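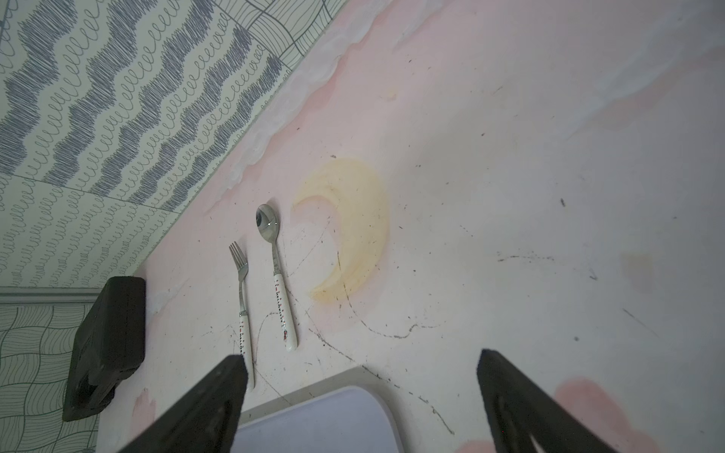
Ticket 2298: one-on-ones and feedback forms still routed to the previous team lead after a promotion. Plerketti keeps two manager fields per employee, `reports_to` (time off, expenses, approvals) and `reviewed_by` (one-on-ones, feedback forms, goal sign-off). The two are meant to run side by side like the fork and the other piece of cutlery on the pink and white tabletop, lying roughly parallel at a similar slant. For the Lotus team they diverge. `reports_to` names the new lead, `reviewed_by` names the old one.

**Opened:** 3/11/22
**Reported by:** Hanan Khalaf, team lead, Lotus
**Assigned to:** Armindo Abreu, people systems
**Customer org:** Dindutley, Leitão office
**Component:** Plerketti / manager sync
**Priority:** normal, raised to high (see entry 4)

## Reported behavior

Text as submitted by H. Khalaf:

> I took over Lotus from the acting lead. Time off requests come to me. One-on-one agendas don't. Two people on the team filled in their agenda before our first meeting and I saw nothing, so I went in and asked them questions they had already answered in writing. The old lead is still getting the notifications and has been forwarding them. Some of what people wrote was meant for their manager only, and I'd like that to stop before the feedback forms go out.

## Expected behavior

When a lead change is saved in the directory, both manager fields update on the next sync pass. Sync interval is 900 seconds. The previous lead loses access to new agendas and keeps read access to notes they wrote themselves.

## Log

**1. Abreu**

Checked the Lotus records in the admin view. `reports_to` = Khalaf on every record. `reviewed_by` = previous acting lead on every record. Not a display problem.

Asked Hanan to sign out and back in anyway, and to confirm that she is looking at Team > Agendas and not My Agendas. Confirmed. No change.

**2. Abreu**

Forced a manual sync for the Leitão office. Job finished without errors. Response from the directory is 200. Payload contains the correct lead for Lotus. `reviewed_by` unchanged after the job.

So the data arrives and is not applied. Ruled out:

- stale export from the directory
- wrong effective date on the promotion
- page limit on the import (the limit is 300 records per page, Leitão fits on one page)

**3. Abreu**

Compared with another Leitão team that changed leads in the same period. Both fields are correct there. Differences between the two teams:

| | Lotus | Other team |
|---|---|---|
| Acting lead before change | yes | no |
| Lead change entered by | HR, directory | HR, directory |
| `reviewed_by` source | manual | sync |

The source flag is the relevant row. Any field with source = manual is skipped by the sync. This is documented and intended. It stops the nightly job from overwriting corrections made by hand.

**4. Khalaf**

Feedback forms are scheduled to open for the team before the end of the week. If they open now they go to the old lead. Can the forms be held for one team?

*Abreu:* Yes. Held for Lotus only. Priority changed to high. The team will see "not yet open" and no date. You may want to tell them yourself so they don't read anything into it.

*Khalaf:* Told them in standup. Also told them who could see the earlier agendas. One person wants theirs deleted. Is that possible?

*Abreu:* The author can delete an agenda up to the point where the meeting is marked as held. Do not mark that meeting as held until they have done it.

**5. Abreu**

Audit trail for the Lotus records. `reviewed_by` was set by hand in December, when the acting lead stepped in. At that time the directory had no "acting" role, so the change was made directly in Plerketti. `reports_to` was left alone, and approvals went to the department head for the length of the acting period. That matches what the previous lead remembers.

The manual flag has no end date. When the permanent lead was entered, the sync updated `reports_to` and skipped `reviewed_by`.

Root cause: manual override with no expiry, left over from an acting assignment.

**6. Abreu**

Fix applied to Lotus:

1. Set `reviewed_by` source back to sync on all team records.
2. Ran manual sync for the office.
3. Checked that both fields name Khalaf.
4. Moved open agendas to the new lead. Closed agendas not moved.
5. Removed the previous lead from the Lotus notification group. This is a separate list and does not follow the manager field.

Step 5 was missed on the first attempt. The previous lead received one more notification, subject line only. The link behind it returned "no access", as it should.

**7. Khalaf**

Agendas are visible. Notes from the acting period are not. Should I be able to read them?

*Abreu:* No. One-on-one notes belong to the two people who were in the meeting. If you need history for a goal or an open promise, ask the previous lead for a handover summary, or ask the team member to share the note with you. There is a Share button on each note – the team member has it too, not only the lead.

*Khalaf:* Fine. I'd have liked to know about the raise discussion that two of them thought was settled, but I'll ask them directly.

**8. Abreu**

Form hold lifted for Lotus. Routing tested with a blank form sent from a test account placed under the team. Form arrived with Khalaf. Test account removed.

## Other teams affected

Ran the override report for the whole Dindutley org, filtered on `reviewed_by` source = manual. Most of the results are intentional – dotted-line setups where somebody outside the team does the reviews. The remainder are old acting assignments with the same fault as Lotus. List sent to HR at Leitão. They decide which ones get reset. I am not resetting any in bulk, as a wrong reset would expose agendas to the wrong lead, and that is the same fault in the other direction.

## Workaround until overrides can expire

For anyone setting up an acting lead:

- Enter the override in Plerketti as before.
- Put the planned end of the assignment in the comment field of the override. The field takes 200 characters.
- Open a follow-up ticket with that date and assign it to people systems.
- When the permanent lead starts, clear the override first and then enter the change in the directory. In the other order it still works, but there is a gap of one sync pass.
- Check the notification group by hand.

## Open items

- Change request filed: end date on manual overrides, with a reminder to the admin who set them. No target release.
- Change request filed: warning in the admin view when `reports_to` and `reviewed_by` differ. Needs a way to mark dotted-line cases as intended, otherwise the warning will be ignored.
- Handover checklist for outgoing leads has no line for agendas or notes. Passed to HR with the list above.

**Status:** resolved for Lotus. Kept open pending reply from HR on the remaining overrides.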